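Subject: Re: [wustgate-walkers] Canal path from Banalel

Hi all,

Catching up on the towpath thread after a week away, so forgive me if some of this got covered. 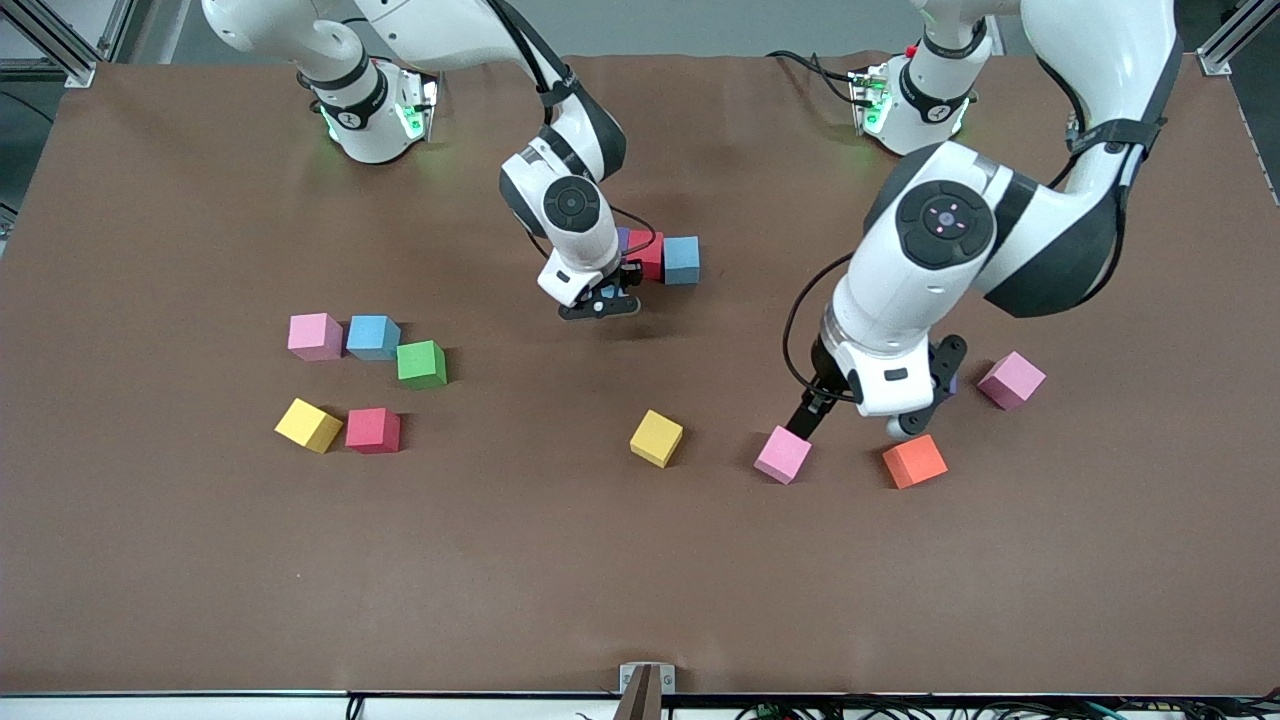
How long does the walk from Banalel to the old Wustgate lock take? Nearly 60 minutes at my pace, and I stop a lot (herons, snacks, a stubborn left boot).

On 23/07/2025, a list member wrote:

> Is the lower path open again past the Trultmont bridge? We tried it in January and had to turn back at the mud. Also, does the 11 bus still stop at the top of the hill?

The lower path is open! I went right through to the lock and only had to hop one puddle. They've put gravel down by the bridge - a bit crunchy, but so much better than it was. The bus does still stop up there, just on the other side of the road now, by the Nambiar bakery. Get the cheese rolls if there are any left!

I also finally found the date stone on the lock wall. It says 1874, and it's low down behind the ivy, so bring gloves if you want a proper look.

I'm up for doing the whole thing again next month if anyone wants company - slow walkers very welcome.

Happy trails!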